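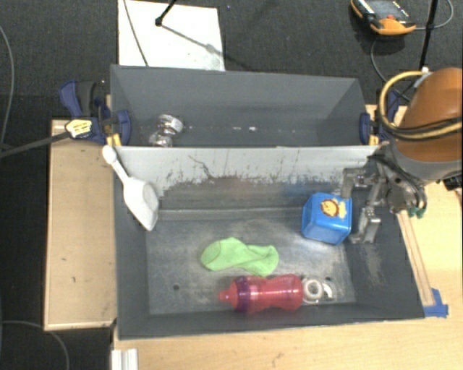 前側の箱の青い容器に寄せたグリッパ。左に靴下とボトル、透明包装の小物。

学生のピッキング競技は、失敗の記録に配点すべきである

2022年6月16日

Rirgateの学内競技「Nanayakkara杯」の採点規則は、制限時間内に箱から取り出した物品の個数だけを数える。制限時間は5分、物品は日用品、失敗に減点はない。規則は一枚の紙に収まり、審判の訓練もほとんど要らない。運営側にとって扱いやすい規則であることは認める。それでも私は、この採点方式を変えるべきだと考えている。

個数だけを数えると、学生は取りやすい物から取る。角の立った硬い容器は指を掛ける面がはっきりしており、多少の位置誤差があっても把持できる。布は折り目の位置で把持点が変わる。透明な包装は深度画像に穴があきやすく、底面に近いほど箱との分離も難しい。結果として、どの班も似た順序で容器類を処理し、残った難物の前で時間切れを迎える。採点表の上では、難物に挑んで落とした班と、最初から避けた班の区別がつかない。

4月の予備走行で、Trekavine班は全試行の記録を残した。把持試行は189回、成功は106回である。失敗のうち62回は、対象物の認識または姿勢推定の誤りに帰着できた。残りは指と箱壁の干渉、持ち上げ後の滑り、隣接物の巻き込みに分類されている。この内訳があれば、次に直すべき箇所は議論の余地なく決まる。ところが現行規則のもとでは、この表は一点にもならない。班の報告書でも付録に回されていた。

とくに軽視されているのが隣接物の問題である。ボトルの縁が靴下にほとんど触れる位置にあるとき、認識器が両者を一つの塊として切り出すことがある。把持そのものは成功しても、二つ同時に持ち上げれば分類先を誤る。現行規則では取り出せば二個と数えるため、誤動作のほうが高得点になる。授業でこの挙動を見た学生が、分離処理を後回しにするのは合理的な判断であり、責められるべきは規則のほうだ。

箱の状態についても同じことが言える。使い込んだ箱の斜面には黒い擦れや引っかき傷が残り、底面もまだらになる。背景差分に頼る班はここで誤検出を出すので、毎年「新品の箱に替えてほしい」という要望が来る。私は替えない方針を支持する。傷のある背景で動かない認識器は、授業の外では使えない。ただし箱の状態は班ごとに揃え、走行前の空箱の画像を全班に配布すること。これは公平性の最低条件である。

配点の具体案を示す。取り出し個数を全体の半分に抑え、残りを試行記録と原因分類に充てる。記録の様式は試行番号、対象物、把持姿勢、結果、推定原因の五項目で足りる。原因が特定できない場合は「不明」と書かせ、その記載を減点しない。不明を減点すると、学生はもっともらしい原因を創作する。二個同時の取り出しは一個も取れなかったものとして扱う。

反論は予想できる。第一に、採点に時間がかかる。これは事実で、試走では採点が昼休みに食い込んだ。様式を表計算に統一すれば短縮できるが、ゼロにはならない。第二に、観客にとって面白くない。Ternnessの公開日に合わせて競技を開く以上、見学者への配慮は必要だという意見には一理ある。その場合は個数の速報だけを会場に出し、総合順位は後日公表すればよい。第三に、記録の捏造である。走行映像と試行番号を照合すれば大半は検出できるし、照合作業は次年度の受講生の演習課題として使える。

箱の固定に関する細則も、この機会に見直してほしい。クランプの締め直しを走行間に認めるかどうかが現行規則には書かれておらず、審判によって判断が割れている。箱が数ミリ動けば、校正済みの座標はずれる。私は走行間の締め直しを認め、そのつど記録に残させる案を推す。

改定案の全文は演習室の共有フォルダに置いた。意見は次回の規則検討の前までに、条項番号を付けて送られたい。

コメント(5) シェア 62
当サイトでは利便性向上のためCookieを使用しています。 同意する 設定を変更
お問い合わせ | © 2022 Rirgate | ページの先頭へ戻る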